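School supply drive moves to larger space, adds second pickup date
9 Jun 2026

The annual school supply drive run by the Letis Neighborhood Association will move to the former Bestard furniture store on Alier Street this summer, organizers said. The drive gave out almost 1000 filled backpacks last year and ran out of room to store them.

"We had boxes in the hallway and boxes in my garage," said Khadija Kettani, who has run the drive since it began. "Families were waiting outside in the sun. We needed a building with a real loading door."

The association signed a short lease on the store in February. The owner, Pejman Sharifi, is charging only for electricity and water. The lease runs through the end of September.

Small items are still in short supply. Erasers, glue sticks and pencil sharpeners are the first things to run out each year, Kettani said, and stores often sell them only in small packs. Donors who want to give one kind of item are asked to choose from those three. 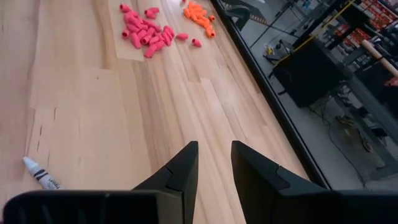
What families need to know

Registration opens next week at the Abdelaziz Branch Library and closes when 900 backpacks have been assigned. The rest are held for students who move into the district after classes start. Parents and guardians need to bring proof of address and the name of the school each child will attend. Children do not have to be present.

Families can choose one of 2 pickup dates in August. In past years there was only one, and parents who worked that day had to send a relative or go without. Each family will get a time slot by text message or by mail.

Grade lists have also changed. The middle school list is down to 16 items after teachers agreed to drop colored binders and the second calculator. The high school list is the same as last year.
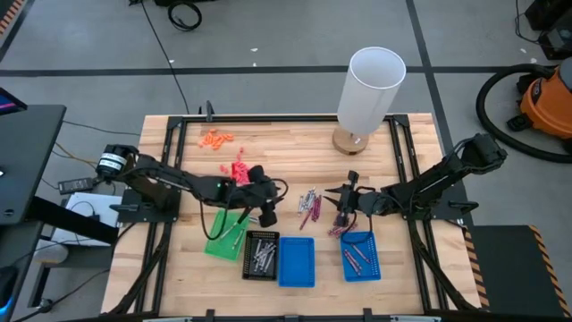

Pink items on a butcher-block tabletop.

Sizwe Hendricks, who teaches sixth grade, said the shorter list should help families who buy their own supplies as well. "Half of those binders came back to me in June with nothing in them," he said.

Donations can be dropped off at the library or at the Alier Street building on weekday afternoons. Everything should be new and in its original package if possible. Used backpacks will be accepted if the zippers work – last year many did not.

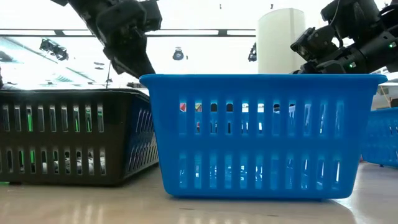

Cash gifts are also welcome and will go mostly toward shoes and gym clothes, which the drive is offering for the first time. Ngọc Huỳnh is handling shoe sizes and asks that parents measure children's feet shortly before they register. Forms are available at the library's front desk.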